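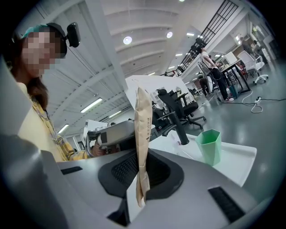

Teal cap, yellow shirt, one hand full. A working day at Drekik.

About us

Drekik is a home organizing and small moves company. Family run, 7 people, two vans. We pack, sort, label, haul, unpack. Also garages. Lots of garages.

How it started: Valeriano Palacios was helping his aunt get out of a house on Brastmont Avenue she'd lived in most of her life. Three weekends of boxes. Neighbor saw the van, asked what he charged. He made up a number on the spot (too low). That was the first job.

What we do
Downsizing and senior moves. Closets, kitchens, pantries. Estate clear-outs, done quietly. Storage unit rescues. Paper sorting, which takes longer than you think, so please book extra time for it.

What we don't do
Pianos. Paint cans, propane, anything that leaks. Long distance, we pass those on to Gouveia Moving and they've been good to our customers.

Last year we finished 805 jobs. Most were one day or less. The longest ran most of February, a farmhouse with two barns, and we still get a card from the owners.

How it works
Call or stop by. We come look, no charge. You get a price in writing adn it doesn't change unless the job does. You decide what stays. We will ask once about the bread machine, then drop it.

Usable furniture goes to the Mavent thrift store, reciept back to you for taxes. Everything else gets recycled or dumped, in that order.

Where we are
1213 Gouveia Street, side entrance, up the ramp. Parking in back, 2 spots are ours, the rest belong to the dentist.

New: Saturday pickups are not available yet, working on it. Evening visits yes, just ask.

Page last updated 3 March 2020. Prices are on the Rates page.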